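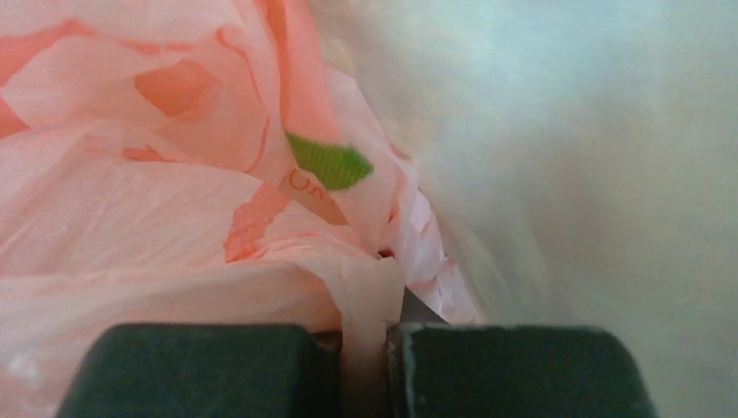
The Fumell reusable underpad is a four-layer washable bed pad sold for overnight incontinence care. I bought two in the 34 x 36 inch size and used them on a home-care bed from October on, in place of disposables. The bed has a standard vinyl-covered foam mattress with a fitted cotton sheet, and the pad goes over the sheet. Used pads need somewhere to wait until wash time, and thin pink plastic bags with orange-red printing, creased and see-through as they are, are a poor choice for it. A lined pail with a lid is better, and the maker's leaflet says the same.

Construction

The top layer is brushed polyester, quilted in a diamond pattern. Under it is a rayon and polyester soaker, then a second, thinner soaker, then a knit backing with a waterproof coating. The edges are bound with a folded tape and double stitched. One of my two pads came with a skipped stretch of stitching on a short side. It has not opened up, but I ran a line of thread over it before the first wash.

The backing is quiet. Older vinyl-backed pads crackle when the person turns over, and this one does not. It also grips the sheet fairly well, though there are no tuck-in flaps on this model. The version with flaps costs more and I have not tried it.

Absorbency

Fumell does not print a capacity on the label. I poured room-temperature water onto the center of a washed, dry pad in steps of 100 ml, waiting five minutes between steps, and weighed the pad at the end. It held 785 ml before water showed at the bound edge. Nothing came through the backing during the test.

That is a bench figure with no weight on the pad. With a person lying on it, expect less. In use, a single overnight void was held without reaching the sheet. Two heavy voids reached the edge tape on one occasion and wet the sheet at the hip.

Surface dryness is average. The brushed face feels damp for several minutes after wetting, longer than a good disposable with gel in the core. Anyone with fragile skin should still be checked and changed on the usual schedule.

Washing

The label allows warm water, no bleach, no fabric softener, and low tumble heat. Drying is slow. On low, one pad by itself took 70 minutes, and on a line indoors it took overnight and part of the morning. With only two pads this is a problem – buy three if the bed is in use every night.

The first pad has been through 166 washes. The face has pilled where the heels rest, and the quilting has loosened in one corner. The backing has no cracks that I can find. I repeated the water test at wash 100 and saw no leak through the back, though the soaker took the water up more slowly.

Compared with the Wilport pad

The Wilport pad is thicker and a little softer, and it dries even more slowly. Its backing is stiffer and slides on a cotton sheet. Ans Peeters, a home-care aide who has worked with both, prefers the Wilport for chairs and the Fumell for beds, and I agree about the beds.

Verdict

Good backing, adequate soaker, uneven stitching. Four out of five for bed use, three for chairs. Check the binding all the way around before the first wash, and send the pad back if the tape has come away from the layers.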